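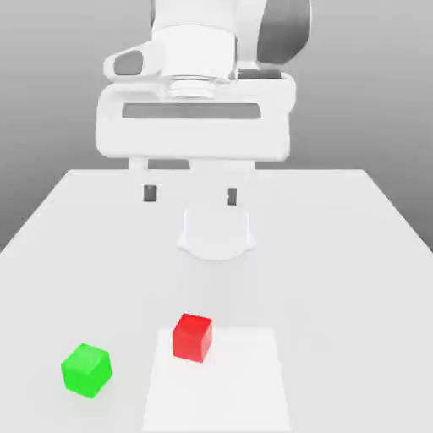
Slide 2: Why the parish registers at Grornby matter

Start with the size of the thing. 789 pages of baptisms, marriages and burials, kept in two bound volumes. Most were written by three clerks. Say their hands are easy to tell apart once you've read a few pages.

Mention that Ostap Zinchenko made the first index. He did it by surname only, so women who married drop out of sight after the wedding. Keep this short. People will ask about it later anyway.

Slide 3: Spelling

Use the Vasylenko family. Same household, same farm, and the name is spelled a different way almost every time a child is baptized. Read a couple out loud. Pause here.

Point to make: the clerk wrote what he heard. If you search for one spelling you will lose half the family. Search by first names of the parents and by farm.

Slide 4: The gap

No burials entered for up to 2 years. Don't guess at an epidemic — the baptisms carry on as normal in the same months. Oğuzhan Aydoğan thinks the burials went to the chapel at Clurnusen while the Grornby churchyard was being drained. He has found the drainage bill. He has not found the Clurnusen book.

If someone in the room has family papers from Clurnusen, ask them to stay behind.

Slide 5: Reading the margins

Small crosses next to some of the baptisms. These were added later, in darker ink, when the child died young. Check them against the burials before you rely on them. A few are wrong.

Also the word "Ekura" beside several marriages. It is a place, a hamlet across the river, and the index has it as a surname. Fix this in your own copy.

Slide 6: How to get access

Copies can be read in the library, mornings only. Ask for the volume by its cover letter. Pencils, no pens.

Leave ten minutes for questions. Handouts are on the chair by the door.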